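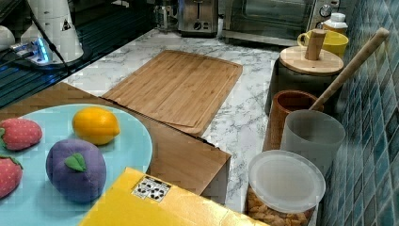
Figure 3. Plush fruit on the blue plate, with the cutting board on the counter behind.

Section 3: Setting Up the Kitchen Corner

Read this section before opening the Padia Play Market set in a working kitchen. Setup takes one adult.

1. Clear a space on the table at least 80 cm wide. The play area stays on the table. The counter stays in use for real food.

2. Move jars, mugs and utensils back against the wall. Dry cereal belongs in a canister with the lid on.

3. Unplug the toaster and the toaster oven. Let both cool fully before children come into the room.

CAUTION: Do not place plush pieces on or in any heating appliance, even one that is switched off at the wall.

4. Put the plate on the table, well in from the edge. Any light plate will do.

5. Place the fruit on the plate. Start with strawberries, a lemon and a plum — the other pieces can stay in the bag until the child asks for them.

6. Check the leaves and tops. Pull each one gently. If a seam gives, take the piece out of play and see Section 7 for repairs.

Note: A real cutting board may be left on the counter, but do not use it for the toys. Plush picks up crumbs and juice from the groove.

Cleaning

Hand wash the fruit in cool water with mild soap. Press out the water in a towel and lay the pieces flat. Do not tumble dry. The plum takes longest — allow a full night.

Replacement fruit is listed under part number 153. Leaves are sold separately as part 105.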